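빨래 널면 벌금 400마르크?

요즘 동네 사람 둘만 모이면 빨래 얘기다. 진짜로 빨래. 시의회에서 길가 쪽 발코니에 빨래 너는 걸 금지하는 조례를 만들겠다고 해서 온 동네가 난리다. 한국에 있는 친구들한테 메일로 써 보냈더니 다들 농담인 줄 알길래 아예 여기다 길게 적어 본다. (긴 글 싫은 사람은 맨 끝만 읽으세요!)

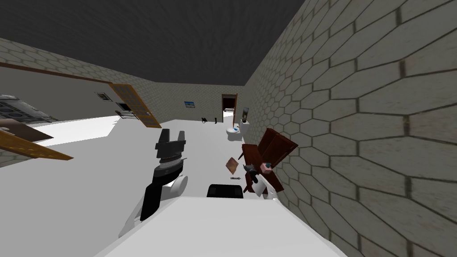 우르게이트, 2000년 9월 30일

어제저녁에 주민 설명회에 다녀왔다. 원래 갈 생각이 없었는데 아래층 블라스타 베리샤 아주머니가 계단에서 나를 붙잡고는 외국인도 발언할 수 있으니까 꼭 오라고, 머릿수가 중요하다고 하셔서 얼떨결에 따라나섰다. 학교 강당이었고 의자가 모자라서 뒤쪽 사람들은 끝까지 서 있었다. 나도 처음 한 시간은 서 있다가 누가 나가는 바람에 겨우 앉았다.

조례안 내용은 이렇다. 프라켈 구역, 그러니까 역에서 강까지 이어지는 옛날 시가지에서 길에 면한 발코니나 창문 밖에 빨래를 널면 처음엔 경고장이 오고, 두 번째부터는 벌금을 물린다. 최고액이 400마르크다. 400마르크면 내 한 달 식비보다 많다. 양말 몇 켤레 널었다가 한 달을 굶게 생겼다. 안마당 쪽은 괜찮다는데, 우리 집은 안마당 쪽에 창문이 화장실 창 하나뿐이다. 거기다 뭘 널라는 건지.

제안한 사람은 마인라트 바움가르트너 의원이다. 실제로 보니 생각보다 젊고 말을 꽤 잘한다. 그 사람 말로는 구시가지 정면을 새로 칠하는 데 시 돈이 많이 들어갔는데 그 앞에 침대보가 펄럭거리면 무슨 소용이냐는 거다. 관광객 얘기도 길게 했다. 슬라이드도 보여 줬는데 중간에 한 장이 거꾸로 끼워져서 건물이 죄다 물구나무를 섰다. 강당이 웃음바다가 됐고 의원님도 같이 웃었다. 그 순간엔 나도 이 사람 괜찮네 싶었다.

근데 바로 다음에 크리술라 라자리디스 씨가 일어났다. 역 앞에서 수선집 하는 분인데 목소리가 정말 크다. 마이크도 필요 없다고 밀어냈다. 애가 넷인 집에서 건조기 살 돈이 없으면 젖은 옷을 어디다 말리냐, 방 안에 말리면 벽에 곰팡이가 피고, 곰팡이가 피면 집주인이 세입자 탓이라고 보증금에서 깎는다, 그 돈은 시에서 내줄 거냐, 이렇게 한 번도 안 쉬고 쏟아 냈다. 박수가 어찌나 크던지. 나도 손바닥 아플 때까지 쳤다.

이 대목에서 할 말이 좀 있다. 우리 건물을 관리하는 회사가 플라스투라라는 곳인데, 작년 겨울에 방 안에서 빨래를 말리지 말라는 안내문을 계단에 붙였다. 환기가 어쩌고 결로가 어쩌고 하면서. 그러니까 조례가 통과되면 밖에도 못 널고 안에도 못 너는 거다. 지하에 공용 세탁실이 있긴 한데 건조대 자리를 일주일에 한 번 배정받고, 나는 하필 제일 마지막 순서라 앞사람 빨래가 안 마르면 그냥 밀린다. 설명회에서 이 얘기를 하려고 손까지 들었는데 막상 차례가 오니까 머리가 하얘져서 독일어 관사가 하나도 생각이 안 났다. 그래서 "저도 같은 의견입니다" 한마디 하고 앉았다. 아주머니가 옆에서 잘했다고 등을 두드려 주셨는데 집에 오는 길 내내 창피했다.

반대편 얘기도 적어 두는 게 공평하겠지. 구역 사람들한테 봄에 설문지를 돌렸는데 찬성이 734표, 반대가 601표였단다. 나는 당연히 반대가 훨씬 많을 줄 알았다. 내 주변엔 찬성하는 사람이 한 명도 없었으니까. 그러고 보면 내가 아는 사람은 전부 세입자고, 전부 우리 골목 사람이다. 강 쪽에 자기 집 가진 분들은 생각이 다를 수도 있겠구나 싶었다. 어떤 할아버지는 맞은편 집 속옷을 보면서 아침을 먹은 지가 이십 년이라고 하셨는데, 듣고 보니 그것도 좀 딱하긴 하다.

그래도 숫자로 밀어붙이는 건 아니지 않나. 기푸티 누추가, 아니 기프티 누추가(이름 틀렸다고 또 혼나겠다) 말이, 설문지 질문부터가 이상했다고 한다. "아름다운 구시가지 보존을 위한 조치에 찬성하십니까"라고만 물었다는 거다. 빨래라는 단어는 뒷장 설명에 딱 한 번 나온다고. 그렇게 물으면 나라도 찬성에 표시하지! 기프티는 법대에서 공부하는 친구라 이런 걸 기가 막히게 잘 찾아낸다. 벌금 조항도 근거가 되는 주법이 따로 있어야 한다는데, 그 부분은 두 번 설명을 들었는데도 내가 제대로 이해한 건지 모르겠다. 혹시 아는 분 계시면 방명록에 좀 남겨 주세요.
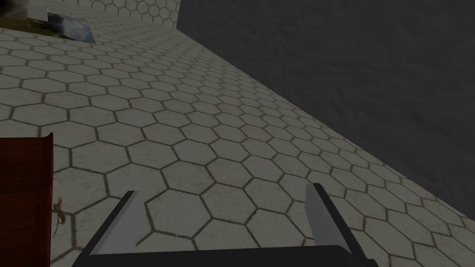
설명회가 끝나고는 몇 명이서 라이트너에 갔다. 시청 뒤에 있는 그 카페, 의자 삐걱거리는 데. 거기서 벤둘라 쿠비체크 씨가 절충안이라는 걸 냅킨에 적기 시작했다. 여름철에만 시간을 정해서 금지하자, 아침부터 점심까지는 널어도 되게 하자, 침대보처럼 큰 것만 막자, 뭐 이런 것들. 아주머니는 절충이 웬 말이냐고 펄쩍 뛰셨고, 나는 아침에만 널 수 있으면 출근하는 사람은 어쩌냐고 했다. 결국 냅킨만 까매지고 결론은 안 났다. 케이크는 맛있었다. 자두 케이크 철이 끝나 가니까 먹을 사람은 서두르시길.

집에 와서 자려고 누웠는데 괜히 어릴 때 생각이 났다. 우리 할머니 댁 옥상에는 빨랫줄이 세 줄 있었고 여름이면 이불 홑청 사이로 사촌들이랑 뛰어다니다가 꼭 혼이 났다. 풀 먹인 홑청 냄새가 아직도 기억난다. 그걸 보기 흉하다고 생각해 본 적이 없다. 물론 거긴 관광지도 아니고 아무도 사진 찍으러 오지 않는 동네였지만, 여기도 성수기 지나면 광장에 비둘기가 사람보다 많은데 뭐.

그리고 하나 더. 나는 투표권이 없다. 세금은 내는데 시의원은 못 뽑는다. 그동안은 그게 별로 와닿지 않았는데 이번엔 좀 다르게 느껴진다. 내 양말 문제를 내가 못 정한다니 기분이 묘하다. 바움가르트너 의원이 나가면서 외국인 주민 의견도 서면으로 받겠다고 했으니까 일단 편지를 써 볼 생각이다. 기프티가 문법을 봐 주기로 했다. 세탁실 순번 얘기, 플라스투라 안내문 얘기, 화장실 창문 얘기까지 다 쓸 거다. 말로는 못 해도 글로는 좀 하니까.

표결은 12월이라고 한다. 그때면 어차피 밖에 널어 봤자 얼어서 바지가 혼자 서 있을 텐데, 왜 하필 그때 하는지. 안건 순서가 주차장 다음이라서 밀릴 수도 있다는 말도 있다.

끝만 읽는 분들을 위한 요약: 아직 안 정해졌고, 편지 보낼 사람은 시청 1층 접수대에 내면 되고, 나는 오늘도 발코니에 수건을 널었다. 경고장은 아직 안 왔다.

아, 그리고 지난번에 물어보신 소포 보내는 법은 다음 글에 쓸게요. 우체국에서 받아 온 요금표를 어디다 뒀는지 못 찾아서요.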